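CLEAR SURFACES TALK, Favbridge, speaker notes
Tyra Holmgren
(72 seats booked, door says 70, Wenche is sorting it)

OPEN
Hi, thanks, phones off etc. Mention coffee is at the back, NOT the hall.
Start with the question. When did you last see the whole top of your desk? Wait for hands. Don't fill the silence this time.
My own answer: June. Moving week. Lasted till the Thursday.

WHAT THE TALK IS
Small stuff on work tables. Pens, tape, scissors, the one screw that belongs to something. Not closets, not garages. If someone asks about garages, send them to Wenche Blomqvist's session after lunch, she does storage at Skaltdale and knows shelving way better than me.

PART 1. THE FLAT THINGS
Flat things are the worst. Card holders, booklets, thin boxes, manuals. They lie down and stay down. You stop seeing them by day two.
Dark one on a gray-green top, you'd think it stands out. It does for a day.
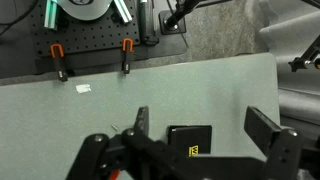
Then other things go on top of it. Mail. A plate. Now it's a pile and a pile feels like a project, so you leave it.
Rule I use: flat things get stood up or they leave the table. Magazine file, toast rack, I don't care what. My sister uses a dish drainer.
Tell the Fjeld story here if time. (Office manual under the printer for two years, everybody asking for the manual.) Keep it SHORT, last time it ate the Q&A.

Crumbs. By crumbs I mean tape ends, paper scraps, bits of metal. They tell you where work stopped. Sweep last, not first, or you'll toss the screw you need. One saucer for "belongs to something". Empty it Fridays.

PART 2. THE MUG
OK everybody's favorite. The pen mug.
Mug is good! Heavy, already in the house, hard to tip. Problem is what goes in. Ask the room what's in theirs. Usually get: dead pens, a straw, a birthday candle.
Test: pull one pen, scribble. If it doesn't write it doesn't go back. People laugh and then don't do it.
Scissors. In or out of the mug? I say out if the mug is short, the handles make it top heavy. Lay them next to it, blades closed. Always the same side as the hand you cut with. 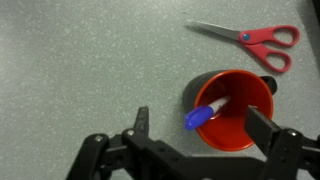

Marker in the mug, scissors closed and beside it.

Color helps more than labels do, for this size of thing. Red handles on a gray speckled counter, you find them from the door. Gray handles, good luck. If your buying new scissors buy loud ones. I got a pair of black ones free with a Protico order and have lost them 7 times.
Pause. Water.

PART 3. GROUPS
This is the bit people write down so go slow.
Put together what gets used together. Wrapping, mending, mail. Cutting thing, writing thing, and whatever they get used on. If you wrap presents at that table then the wrap kit and scissors are neighbors, and the pen for tags is an arm's reach.
Boxes to the back, in a row, label facing you. Hand tools in the middle. Front edge stays clear, that's where your forearms go.

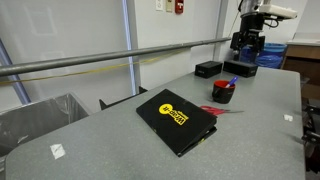 Tape marks. Someone always asks. Yes you can put a bit of white tape on the table to mark where a thing lives. Works great with kids and with shared desks. Peel it off after a couple weeks or it gets gummy, and dont use the brown kind, it takes the finish with it.
Floor bins: near enough to drop stuff in sitting down. If you have to get up you won't.

Numbers slide, skip if running late. We sent 1,000 of the little cards out with the drawing of the three zones. Back, middle, front. If you've got one, hold it up. There's a few more by the door.

EXERCISE
Everybody empties one pocket or bag compartment onto the table in front of them. Flat, tall, crumbs. Three heaps. Two minutes, I'll time it. Walk around, be nice.
Ask who has a key they can't identify.

Q&A
Likely ones:
Cables? Separate talk. Short version, one loop, one tie.
What if my partner does it? Don't touch their stuff. Your half only.
Drawers? Same zones, sideways.

Give back clicker. Get jacket from Wenche's room.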